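Two fingers or three? A chat about grippers, clear pots and a sim that nearly got it right

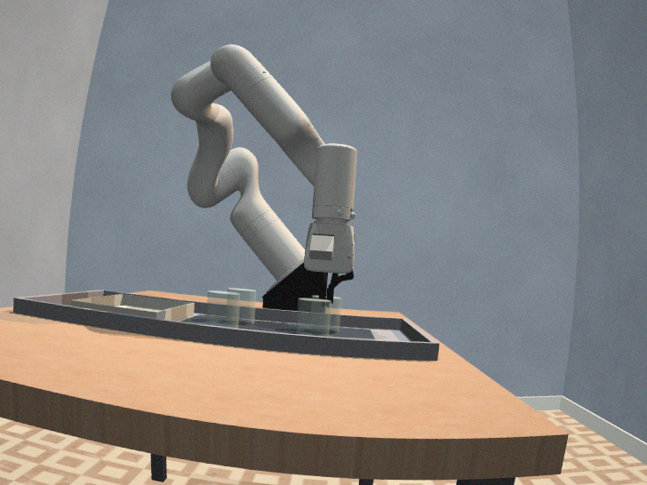 "We'd been arguing over it since the spring," says the engineer who ran the comparison at Gralia, the small automation outfit in Rututberg. Two-finger gripper or three-finger. Same arm, same controller, same jobs, and all of it in simulation first before anyone bolted anything on.

Why sim first? Money, mostly. "The real arm was out on a job until October. So it was sim or sit on our hands."

In the end 1,073 picks were logged across both grippers. The task was dull on purpose. Pick a clear cylinder out of a tray, put it down in a small bin, go again. Clear ones because that's what the customer, Makori, handles all day, and because cameras hate them.

"Cameras really do hate them. You get the rim, maybe, and then you're looking at whatever's behind. When two overlap it's a guess."

And the result? A shrug. The two-finger did better when the pots were close togther. It needs less room to get in. The three-finger centred things more nicely and dropped fewer on the way over. "If you space them out I'd take the three every time. But the customer isn't going to space them out."

They went through 6 camera positions as well. Straight down was worst, bit of a surprise. Low and off to one side was best, except that the arm gets in its own way at the far end of the tray. Wrist camera not tried yet. "On the list."

Grip force took longest. Started at the default and the pots shot out like wet soap. Roughly 200 runs thrown away before someone noticed the friction was set for rubber on metal. "That was me. Put that in if you like."

How far do they trust it? Not very. The sim pots don't flex. Real ones do, and they stick to each other when it's damp. Controller timing is a bit flattering too, no lag to speak of.

Next is the same test on the bench at Restley, with the two-finger only for now. 3 weeks booked, then a decision. And if the bench says different to the sim?

"Then the bench wins. I'd be annoyed about the summer but the bench wins."

Posted 28 October 2024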